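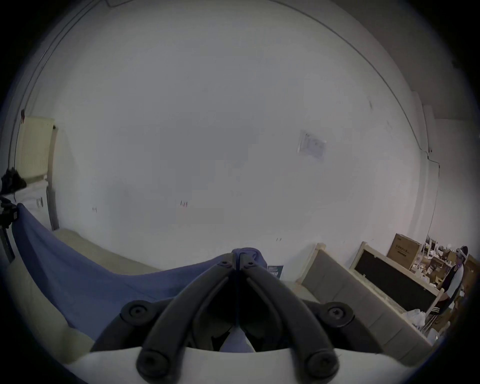

Folasade Akpan wrote after her club's first term with the kit that the cloth tasks were the part her students kept asking to do again, and that she wished she had ordered the second set of finger pads at the start. Pads can be bought separately, see the parts list further down.

Govon Hand-Held Gripper, Club Kit

The Govon is a two-finger gripper that a student holds and works by hand. A camera on the tool records what the fingers are doing, and the recordings are used to train an arm to do the same job. The Club Kit is put together for school clubs, evening classes and student teams entering the Dustevard cloth-handling event.

What is in the box

Two hand-held grippers, fingers fitted
Two cameras with wide round-view lenses
Four spare finger pads
One hex key and a bag of spare finger screws
Two data cables
Three practice cloths
Printed task cards, set A (pinch and lift, pull flat, fold in half)
Student log sheets, pad of 60

The arm is sold separately. A club can collect and review recordings without one, and many run the first half of the course that way.

Working with cloth

Set A starts with the pinch and lift. The student brings the open fingers down on either side of a bit of loose fabric, closes them, and raises the cloth a short way. Plain cloth in one color is easiest to begin with. Thick towels and anything with a pile should wait until the group is used to the trigger.

The second card asks the student to hold the pinch and draw the cloth toward one side. Go slowly. If the fabric slides out, check the pads for lint before tightening anything. Wipe them with a barely damp rag and let them dry.

Any large soft or flat surface will do for practice: a bed, a bench, a pushed-together pair of desks. Students should work in pairs, one on the gripper and one filling in the log sheet, and swap after ten tries.

Recordings

Each try is saved as its own clip. The Ondstead desktop software (included, Windows and Linux) lists the clips by student and card number and lets you mark each one keep or discard. A club license covers 525 clips per project. The extended license raises this to 1,542. Discarded clips do not count once the trash has been emptied.

Care

Check the finger screws before each session. They should be snug. Overtightening makes the fingers stiff and will wear the joints. Do not store the grippers closed on anything. Replace pads when the grooves can no longer be felt with a thumbnail.

Prices

Club Kit: $267
Finger pads, set of four: $18
Task cards, set B (sleeves, collars, pillowcases): $22
Extended license, one year: $60

Schools may pay by purchase order. Orders for the Dustevard event in May should reach us by 10th November if you want the kit before winter break. Later orders ship in January.

Set B was written by Rommel Ocampo with the Huenchumán student team and needs set A to be finished first. The pillowcase card takes two grippers, so plan for one pair of students at a time per kit.

Replacement fingers are sold in left and right. Please state which side when ordering.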